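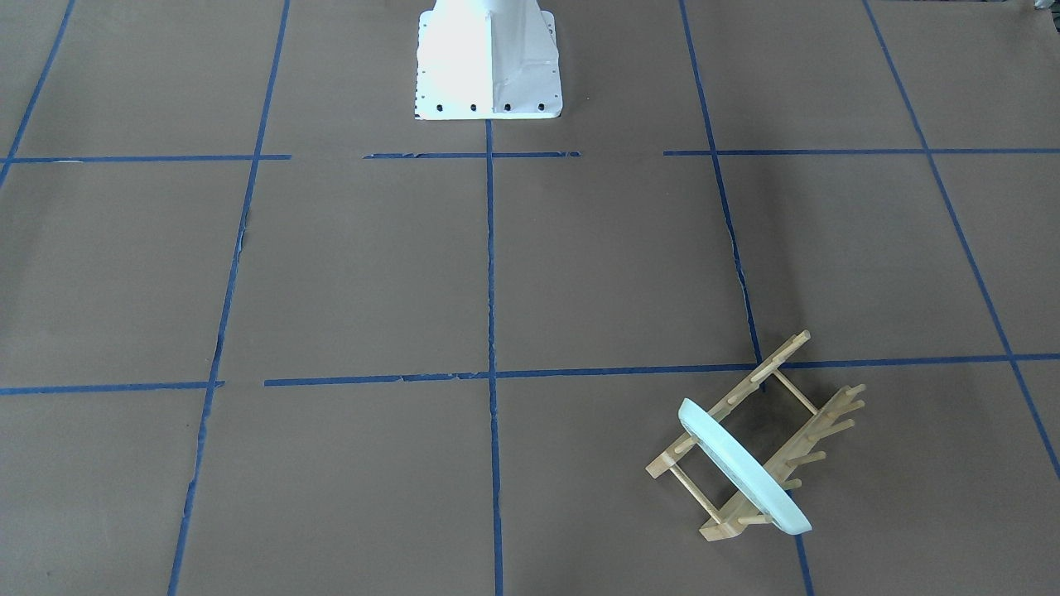
One of our light wooden dish racks, on its side on the brown paper.

About us

Hi, I'm Murdo Purves, and I run Brisow with my business partner Zachary Campbell. We're a tiny kitchenware outfit in Rimville and we sell things for the part of cooking most people skip in the brochures – the washing up. Dish racks, bowls, brushes, a few tea towels when we can get good ones. That's the whole range and we like it that way!

It started with a rack I bought for my first flat. Nice colour, hopeless to live with. Dinner plates leaned on each other, mugs had nowhere to go, and one end went black by winter because it sat in its own puddle. I grumbled about it to Zachary for so long that he went home and made me a better one in his garage (he'd have you believe it took an afternoon, but I saw the offcuts). My sister wanted one, then her neighbour, and by April we had a market stall and a very patient bank manager.

We've now sold 3,951 racks, which still makes me a bit giddy. The shop is at 111 Gonari Street, up the stairs beside the bakery, and you're welcome to come in and handle everything before you buy. Bring your favourite plate if you like, loads of people do.

What we make

The rack people ask for most is still the plain wooden one. Long side rails, short crossbars, no paint, no clever hinges. Wipe it down, stand it up to dry overnight, and give it a little food-safe oil when the timber starts to look thirsty. Please don't put it in the dishwasher. I know, I know – but we do get the emails.

Our bowls come in six colours, and the pale green has been my favourite from day one. It's a good shape for salad or for rinsing berries, and wide rims are so much easier to grab with soapy hands. Zachary prefers the grey and we've agreed to stop discussing it.

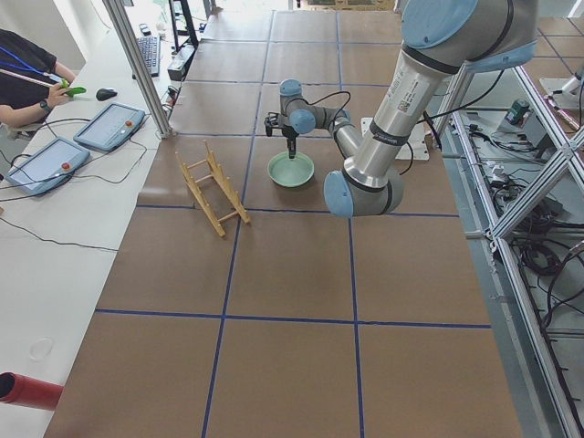 Finding us and getting in touch

We're open most mornings, and you'll usually get one of the two of us at the counter. If you're coming a long way, ring first so we can put a rack aside for you. Parking is easiest behind the Barbieri building, with a two-hour limit that they do enforce.

Repairs are free for the first owner. A loose crossbar is a quick job, so drop the rack in and pick it up later in the week. For postal orders, tell us the width of your bench beside the sink and we'll let you know what fits.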